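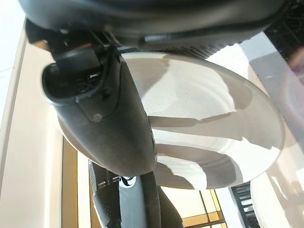
Dish-Loading Cells: Budgeting and Planning FAQ

Last revised 6 February 2025

These answers apply to two-arm units that load a standard under-counter dishwasher. Send corrections to Tõnu Grīnberga in the Pridelance planning office.

What should the first budget request contain?
Enter four lines: the base unit, the end effectors, site changes and the service agreement. Requests that list only the base unit are sent back. Spare cables go under service.

Do we need one arm or two?
Two, if the load includes wide bowls. A single arm can place small plates, but a wide bowl held at one point on the rim can turn in the grip. Price both versions before you commit, as the second arm also changes the power and floor space entries.

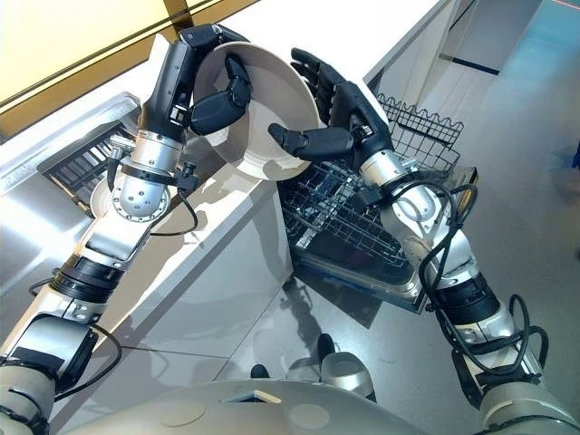
Photo: Hashemi Kitchen Automation

Should we order five-finger hands or simple grippers?
Both can be quoted on the same arms. Hands cost more and take longer to service. Grippers are the default in the Dinix price sheet and are suited to flat ware. If your inventory is mixed, ask for a quote with each and compare the service lines as well as the purchase price.

Will our existing dishwasher do?
Usually. Measure the clearance in front of the machine with the door down and the lower rack out. The planning minimum is 600 mm of open floor beyond the rack. Tine spacing matters more than the make of the appliance, so measure that too and put it on the site form.

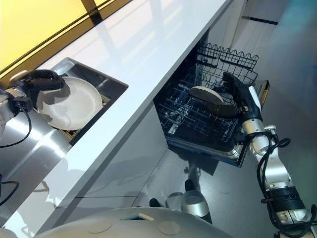
Pans are quoted separately from plates. The handle, the weight and the depth of the sink all affect the reach calculation, and a site that wants pans handled should say so on the first form – adding them after approval reopens the quote.

How long is the lead time?
Plan on 9 weeks from purchase order to delivery and 3 more for setup. Orders placed after May go into the next build slot.

Who pays for cable replacement?
The site does, unless the Bondinlow service plan was selected. External cable runs at the wrist and elbow are wear items. Budget for 2 sets per arm.

Does the counter need to be modified?
In most kitchens, no. Record the counter height, the sink depth and the distance from the sink to the dishwasher. A faucet within the arm's path should be marked on the drawing.
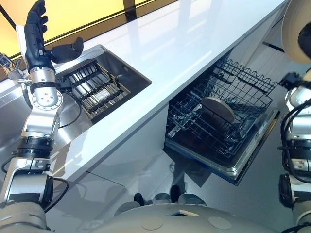
Plate loading with the lower rack pulled out over the open door.

Can we lease?
Yes, for the base unit only. End effectors are purchased outright and stay with the site at the end of the lease.

What is not covered by the quote?
Dishes broken during setup, floor leveling, and any electrical work upstream of the outlet.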